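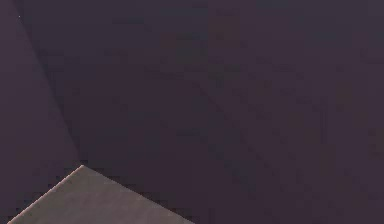

ok thread. sim eval hygiene. been promising this since June and Sevim Yazıcı finally told me to just post it, so, rough version

1/ success rate with no rules attached is not a number. if you send me "90 percent" my first questions are: 90 percent of what, which seeds, who decided what counts. every time

2/ write the success condition BEFORE you run. in words first, then code. "leaf is on the plate" is three different checks depending on who codes it. touching? center inside the rim? still there after the arm backs off? pick one, write it down, freeze it

3/ and freeze means freeze. we had a week at Madberg where the threshold moved twice between runs and both results went in the same table. took me a whole Wednesday to untangle. never again pls

4/ seeds. publish the list. not "random seeds". the list. ours is a text file in the repo, one per line, 40 per task, 3 policies, everyone runs the same ones. boring and it works

5/ no peeking at eval seeds when you tune. I know. everybody knows. go check your git log anyway

6/ look at your renders!! I mean open them. with eyes. before the batch goes out, from every camera you feed the policy. Yvonne Oakley does this with coffee first thing in the morning and she catches more than our asserts do

7/ what to look at: is the object actually in view at the start. is it resting on the table or floating a hair over it. is it poking through. does the shadow go where the light says it should. is the compression eating the edges

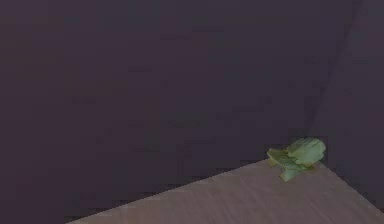 Render: Nitament sim team

8/ soft stuff is where it gets bad. one leaf on a bare tabletop, looks like the easiest task on earth. then you have to decide what the leaf IS to the physics. rigid mesh? cloth? bunch of little bodies joined up? all fine, all different tasks. SAY WHICH ONE in the writeup

9/ collision mesh vs visual mesh, same deal. a curly leaf with a convex hull around it is a potato. your policy is learning to pick up a potato. put the collision view in the appendix, it's one screenshot

10/ plain backgrounds. not against them! good for debugging, you can see whats going on. but if train and eval share one flat dark backdrop, then you tested on one flat dark backdrop and the report should say so in the first paragraph. not page nine

11/ low contrast counts as a condition too. log your light settings with the run. and the jpeg quality. yes really. we changed the compression once, didn't log it, and spent days blaming the gripper model

12/ version everything with a hash: assets, physics engine, the camera file, the checker script. run 1902 is my cautionary tale. best result we ever had, cannot reproduce it, somebody had a local copy of the table asset that was a bit lower. it does not go on slides. I took it off the slides myself

13/ keep the failures. all of them, video and all. not a "representative selection". if disk is a problem drop the frame rate, don't drop episodes

14/ and sort them by cause. ours go: never saw it, saw it and missed, grabbed and dropped, put down wrong, sim blew up. last one matters. sim blowups are NOT policy failures and they're not successes either. separate column. report the column

15/ reruns. if an episode crashes you can rerun it on the same seed, once, and you log that you did. you don't get to rerun the ones you didn't like

16/ somebody asked me in DMs about the Kumarasinghe checklist. it's good, we started from it. I'd add the compression and lighting lines, and I'd make the checker a separate sign-off. person who trained the policy doesn't own the checker. that's the one rule I'd keep if you made me throw out the rest

17/ small team version of 16, if there's only two of you: swap. you write mine I write yours. if there's one of you, write the checker first and dont touch it till the numbers are in

18/ sim to real claims. please stop writing "transfers" off a handful of hardware trials. give the trial count, give the same success check you used in sim, say who reset the table between tries

19/ our template is going up in the Prolgate repo once I strip out the internal paths. it's two pages. page one you fill in before the run, page two after. if page one has a later timestamp than page two we toss the run

20/ replies open, tell me which ones are wrong. I already know people hate 15

edit to 4, bc two people asked: yes 40 per task per policy. not 40 split accross the three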